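Keeping Number Four Honest

Inside the Vandosora cell at Jirncombe, where the wrist camera gets wiped before anybody has coffee

April 28, 2025

Seven in the morning and Venla Partanen is already on her knees with a flashlight. She's looking for dust. Finds some. A gray smear on a lint-free wipe, held up like a parking ticket.

"Fans," she says. "It's always the fans."

The cell is number four of six at Jirncombe, a sorting lab on the second floor of what used to be a carpet showroom. One arm, one two-finger gripper, a small camera at the wrist. It's called the Vandosora, after the software that runs it, and it picks groceries. Snacks, cartons, cans, whatever the buyers send up. Everything goes in a bin or comes out of one, all day, and the whole business depends on Partanen's morning routine, which takes 40 minutes if she isn't interrupted. She is interrupted.

First the power check. Then the cable where it bends at the wrist, because that's where the last one died. It had done over 2000 picks since the previous inspection and looked perfect from the outside. Inside the jacket, one strand left. The arm would run fine with the wrist level and drop the camera feed every time it rolled left. Three days to find that. She still sounds annoyed.

Then fingers. She squeezes each one by hand, feels for play at the root, runs a thumbnail down the inside face. The pads get swapped at 1000 cycles whether they look tired or not. The old ones go in a coffee can with a date on masking tape. There's a shelf of coffee cans.
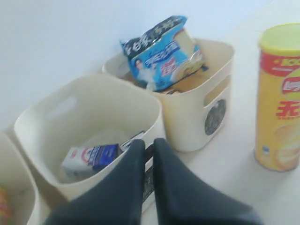

Pale bins on a pale surface make life harder than you'd think. The rim of a bin and the table behind it can come out nearly the same shade, and if the lights drift a little the software starts guessing. So the lights get checked too. Meter flat on the table, reading of 600 or she goes looking for the reason. Last week it was a blind somebody had opened.

Bins are squared up by eye and then by test move. The arm comes down slow over a rim, stops, waits. Partanen crouches till her nose is level with the fingertips and checks the clearance. Too close and the finger clips the wall on the way out. Too far and it comes down on nothing. She nudges, re-runs, nudges again. Tape marks on the table would be quicker -- they tried tape, the camera kept treating it as an object.

Packaging is its own headache. A carton on its side has flat faces and square corners, easy. A tall canister is fine as long as it's standing up. Bags are the enemy. Puffy, shiny, leaning whichever way they like. The grip setting that holds a carton will crush a sponge cake, and she has eaten a fair amount of the evidence.

Takagi, the shop downstairs that machines their spares, made the current finger mounts. Before those it was a printed part, and it crept. A hair a week, always the same direction, until item 274 on the fault log, which reads in full: "gripper thinks it is somewhere else." The metal mounts fixed it. Mostly. She re-zeroes on Mondays anyway.

A second shop, Under, handles the motors -- two week turnaround, so there's a spare joint in a drawer, greased and bagged, and nobody is alowed to borrow it.

By 8:15 the cell is live. First pick slow, second pick slow, then full speed. She stands with one hand near the stop button for the first dozen or so, not talking. What's she listening for? A click on the close. A clean grip closes quiet, she says, and a loose pad ticks.

No tick today. She writes the time and her initals on the clipboard, pockets the flashlight and goes to see about number five, which has been making a smell.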